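Workshop Tips: Tabletop Pick Tasks in Simulation
Notes by Cornel Mihăilă, updated 13th February

These tips cover the software side of a kitchen clear-up task run in the Plurkport simulator: one arm, one table, mixed objects. They assume the planner and the wrist view are already talking to each other.

Set up the table before you tune anything

1. Fix the random seed while you debug. We keep seed 491 for this. Change it only when a fix holds on the same layout.

2. Let the objects crowd each other. A planner that works on a tidy table will fail as soon as a bottle is lying down or a spray bottle is leaning on a cup. Tall items near the base matter most, as the elbow has less room there.

3. Give the toaster a simple box for collision checks and keep the detailed mesh for rendering. Slots and grooves cost time in every check and change nothing in the path.

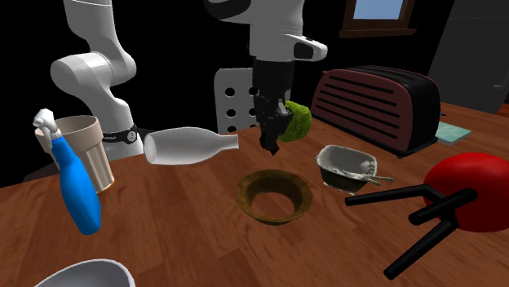 4. Pad the held object as well as the gripper. Once a grasp is confirmed, attach the object's shape to the last link and replan from there. Forgetting this step is the usual cause of a clipped rim on the way past a container.

5. Plan the lift as a separate move. Go straight up first, then across. A single combined path is shorter on paper and harder to debug when it fails.

6. Cap the planner at 200 tries per move. If it has no path by then, raise the lift height and start over. Longer searches on the Nunbridge test set gave us odd, looping paths that we had to throw out anyway.

Objects with a hole in them

7. Do not aim at the center of the mask. With a ring or any open-bottomed shape, the center point falls on the table, and the depth reading there is the table's depth. Take depth from the rim and store the hole as its own region.

8. Watch for wood seen through the opening. A color-based mask will often split the object or fill it in, more so when the metal is brown and the boards are brown too. Jõgi, our labeling script, has a switch for keeping inner edges. Leave it on.

9. Mask out the fingers before you fit a circle. From the wrist, the gripper can cover part of the rim, and a fit that includes finger edges will drift toward them. Fit to the visible arc only and check the leftover error.

10. Approach with the fingers nearly closed if you mean to grip the wall of the ring – one finger inside, one outside. Open them by the wall thickness plus 3 mm once the tip is over the rim.
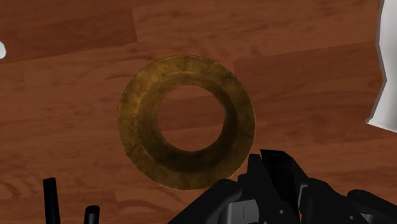 Logging

11. Save the planner's input with each failed run, along with the video. The video tells you where the arm went. The input lets you run it again.

12. Use one clock. Usia stamps its frames on arrival, and the controller stamps on send. A gap of 2 frames is enough to put a moving gripper in the wrong place on the mask.

13. Write the object list to the log at the start of the run and again at the end, with poses. Compare the two by script. Objects that moved without being picked go in a separate file, sorted by distance moved.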